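Workshop Tips: When the Arm Stops Halfway Into the Bin

Finavine Workshop Notes

The sorting cell at our Nistalen shop quit on pick 2548, on a Tuesday, with the gripper down inside the bin and a collision fault on the pendant. It had brushed the divider. The divider had slid over at one end and the program had no way of knowing that. Nothing broke, but it took us 55 minutes to get going again, and most of that time went to doing things in the wrong order. These are the steps we follow now.

Before you reach in

Press the emergency stop, even if the arm already looks dead. An arm in a fault state can still have power to the motors. Lock out the cell the way your shop rules say, and keep the key in your pocket.

Read the fault message and write it down word for word before you clear it. We cleared ours first and then argued over what it had said.

Do not pull on the gripper by hand. If a finger is resting on cloth or against a wall, leave it there until you can back the arm out under control.

Backing the arm out

Remove the lockout, get everyone clear, and jog at the slowest speed. Go straight up first. Sideways moves come only after the fingers are above the walls of the bin.

Watch the cables as well as the fingers. Slack that hangs over the edge of a bin can catch on a clamp handle or a corner on the way up. One person jogs and holds the pendant, and that same person does the watching. If you need a second pair of eyes, have them stand outside the reach of the arm and call stop out loud.

If something comes up with the gripper, stop and lower it again. Soft items are the usual trouble. A folded cloth can drag a pair of sunglasses along with it.

Checking the bin

With the arm parked and locked out again, push on the divider at both ends. It should not move. We hold ours with spring clamps, one at each end, and check the grip at the start of every shift. Weak clamps go in the trash – they cost less than a finger set.

Look at the bare metal for new scratches. A fresh mark near the base of the divider tells you where the finger touched.

Check that the bin itself has not shifted on the table. Tape marks on the tabletop make this a quick job. Use a bright color and replace the tape when it curls.

Starting up again

Put the pendant somewhere other than the floor. Ours at the Grurbridge shop was stepped on, and the stop button had to be replaced.

Run five picks at low speed with a hand near the stop, then bring it up in stages. Try at least one soft item, one hard one and one that rolls. Stay until the gripper has worked low in the bin, close to a wall.

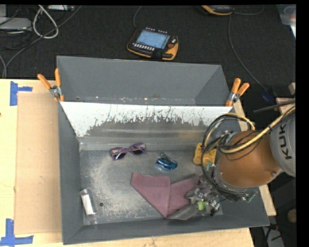
More from Workshop Tips

Tying back loose cables on a moving arm
Replacing worn spring clamps
Cleaning scuffed metal bins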